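Skorau 2 review: duplicate file finder for Windows

Reviewed August 29, 2019

Skorau 2 scans a drive for duplicate files, lists them in groups and moves the extra copies to a quarantine folder. The installer is 13 MB and adds no services or start-up entries. A portable version is on the same download page.

I ran it on a desktop with a nearly full data drive. The first scan found 347 duplicate groups, mostly photos and old installers. Matching is by size first, then by checksum, so renamed copies are caught. A second scan of the same drive used the saved index and was much shorter. The index can be turned off under Options – Storage.

Results can be sorted by size, folder or date. The selection rules are the best part: keep the oldest copy, keep the copy in a chosen folder, or keep the shortest path. Rules can be stacked, but the order can't be changed once they are added. You have to delete them and start over.

Lilbridge, which I used until May, has a better preview pane. It also locks up on folders with very long paths, and Skorau did not.

Quarantined files stay in place until you empty the folder by hand. There is no timer. Network drives are scanned slowly and the progress bar sticks at 100 percent while the last checksums are written. 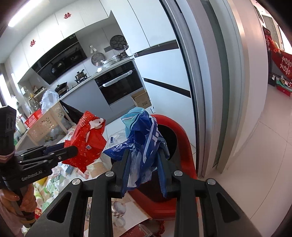
Red waste bin with a black liner, behind a crumpled blue bag.

The free version handles one drive at a time. The paid license removes that limit and adds scheduled scans.

Rating: 4 out of 5
Review by Mawuli Dankwa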